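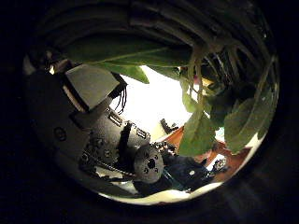

A wrist camera mostly learns what the lab looks like, one reader of our draft wrote to us in July, and the students should have been told so before they recorded anything. We agree with the first half of that remark. The second half is harder to grant, given that finding it out for themselves was part of what the course was meant to teach.

4.2 What the student recordings contain

The project course ran under the name Nako and asked each team to record handling tasks, label them, and train a policy on the result. The course handbook promised that a working policy would follow from enough recordings. We doubt this, and the material the teams handed in gives little reason to doubt it less. Of 908 clips submitted, 501 passed the checks set out in Section 3. The rest failed on labels, on timing, or on both, and no team reported its own failure rate without being asked.

The clips that passed are not all useful. In a fair share of them the largest thing in view is the arm, a leaf or a bright patch of background, and the object named in the label is small or hard to find. Teams tended to describe such clips as "varied". We would call them cluttered, and we see no evidence that the policies gained from them. The Ďurica baseline, trained on 600 clips from an earlier year, did as well on our tests as anything the teams produced.

Soft and flexible objects were a further difficulty. Figure 3 shows a bouquet with its stem bundle wrapped in green, lying on a large cream sheet. The stem is easy enough for a person to pick out. Whether a policy treats it as the thing to be grasped, or is drawn to the sheet and its creases, cannot be settled from success scores alone, and success scores were all that most teams gave us.
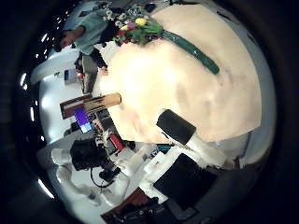 Figure 3. Wrist-camera view from the course recordings: bouquet on a cream sheet, black fingertip below.

The background deserves a word as well. A person, a monitor and other equipment are in view in Figure 3, and none of them bears on the task. Two teams cropped such regions away using the Barkley scripts and claimed an improvement. Neither kept a held-out set recorded in another room, so the claim rests on the same surroundings in training and in testing. The comparison with Cirkport, which one team put in its abstract, has the same weakness and should be read with care — if it is read at all.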